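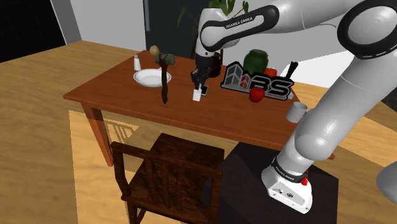

About Hutberg

We try out robot arms, grippers, cameras and controllers for people who are about to spend money on them. Some of that happens in simulation and some of it on real benches, and we trust the first a good deal less than the second. We say so in every report, usually on page one, and it has cost us a few customers.

Hutberg was set up by Darlene Pelletier and Remo Plattner, who had both worked in packing plants and had both signed for equipment that did far less than the sales demo suggested. Darlene's was a gripper that handled the maker's own test blocks beautifully and dropped anything with a curve to it. Remo's was a controller. He still won't discuss it over lunch.

What we do

A customer sends us a list of things to be picked up, put down, turned over or pushed into a slot, and a list of the kit they are thinking of buying. We build the job in simulation first. A Franka arm beside a dining table is one of our standard set-ups, with a plate, a salt shaker, a mug and some fruit among the things on the table, and most two-finger grippers get their first run there. It is cheap to run and quick to change, and it is good at throwing out ideas that were never going to work. An arm that can't reach past the back of a chair in simulation won't reach past one in your building either.

We don't let it pick winners. Simulated fingers never wear smooth. Simulated apples are all as firm as each other, and a simulated mug has no tea down the side of it. We have seen two grippers finish level on the screen and come out miles apart on the bench, and we have seen the order reversed. Last August we ran 500 simulated picks on a gripper that scored so well we went looking for the mistake. The friction on the fingertips had been set far too high, by us. We reran the lot and told the customer why the report would be late.

After simulation comes the bench. We ask for 248 picks per gripper as a minimum, spread over different times of day, with the lights both on and off. If a supplier wants to send an engineer to tune their product first, that's fine, provided the engineer then goes home. Whatever settings they leave behind are the settings we test, and they are printed in the report.

Cameras and controllers

Camera work is led by Amparo Villalobos. She tests depth cameras on shiny, dark and see-through things before she tests them on anything easy, and she is hard to impress. Her view is that most camera trouble gets blamed on the gripper, so we log the two separately. When a pick fails we want to know if the arm went to the wrong place or went to the right place and lost its hold.

Réjean Grewal looks after controllers. He measures how long a stop takes, what happens after a lost connection, and how many menus you go through to change one number. That last figure doesn't appear on any data sheet we have been sent. In our own shop it matters more than top speed, which hardly any household or packing job will ever use.

What we won't do

We don't give awards or stars, and we don't sell badges for a supplier's website. We don't take commission. We borrow equipment from makers when we must, but the loan is written into the report along with the date it went back. We also won't tell you that a robot will pay for itself, as that depends on your wages, your floor and your patience, and we only know about the robot.

Quite often our advice is to wait. Of the last 78 reports we sent out, more than half ended with some form of "not yet". Montri Phetsri, who writes most of them, would like it known that he takes no pleasure in this — the rest of us are less sure.

Our own test kit

Two in-house tools came out of this work. Rilholm is our set of simulated rooms and tables. Flanitura is the logging program that keeps simulated and real runs side by side, so that a customer can see where they part company. Neither is for sale. Both have faults, and there is a list of them which we hand over with the results.

Hirvonen is the name on the door of the larger bench room. It belonged to the firm that had the building before us, and changing the sign was never worth the ladder.

Working with us

Send the list of objects first and the budget second. Real objects are better than drawings, and worn or dented ones are better than new. If you already have a favourite arm or gripper, please leave its name out of the first letter. We'd sooner find out after the tests.

Reports are numbered, and the current one is 1237. Older ones can be read at our office by appointment, mornings only.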